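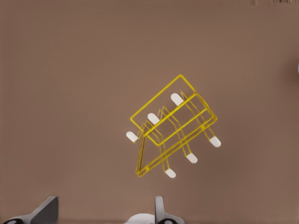

About Tudier Reviews

Tudier Reviews is an independent book review site covering historical fantasy and historical fiction for teen and adult readers. The site publishes reviews, series guides and a searchable index. It is edited by Gaëtan Gaillard. The index held 3518 titles at its last update on January 23, 2019.

What we cover

A book is eligible if most of its story takes place before 1950, in a real country or in an invented one closely modeled on a real period. Retellings of folk tales are accepted when the setting can be dated to within a century. Time travel novels are accepted if more than half of the pages are set in the past. We do not cover picture books, graphic novels or nonfiction, apart from reference works that we cite in our own reviews.

Self-published books are treated the same way as books from trade publishers. They must be complete, edited and on sale in at least one format.

How reviews are written

Each review is assigned to one reader and checked by a second. The first reader finishes the whole book before writing. Books abandoned before the end are listed in the index with the page number reached and no rating.

Ratings run from 1 to 6. Half points are not used. A rating of 4 means the reader would recommend the book to someone who already likes the period. A rating of 6 is given only when both readers agree on it.

Every review has a short section on period detail. Dates, titles, clothing, travel times and forms of address are compared with at least one outside source, and the source is named. Changes that an author explains in a note at the back of the book do not count against the rating. Magic systems are judged on whether they follow their own rules.

Spoilers are kept to the first quarter of the plot. Anything later is placed under a marked heading at the bottom of the page.

Series guides

Series guides give the reading order, the publication order where it differs, and the years covered by each volume. The longest guide at present is for the Somogyi cycle, with 13 novels and two story collections. The guide to the Pullura books is being revised to match the new translation, which merges volumes three and four. Until it is replaced, the old numbering applies.

Review copies

We accept advance copies in print or as EPUB files. PDF proofs are accepted only if the page size can be changed. Requests should arrive at least 28 days before publication and should state the period, the place, the page count and the intended age group. Sending a copy does not guarantee a review. Print copies are not returned.

Reviewers do not cover books by relatives, employers or current clients. Where a reviewer has met the author, the review says so in its first line.

Funding

Hosting costs are paid by reader subscriptions. The site carries no advertising and no paid links. Subscribers receive a monthly list of new index entries and can sort the index by decade, country and rating.

Site software

The index runs on Rollia, a catalog program built for small libraries. It was moved from a spreadsheet in June, and some older entries still lack a translator credit. Corrections can be sent through the form at the bottom of each entry. Please include the edition and the page number.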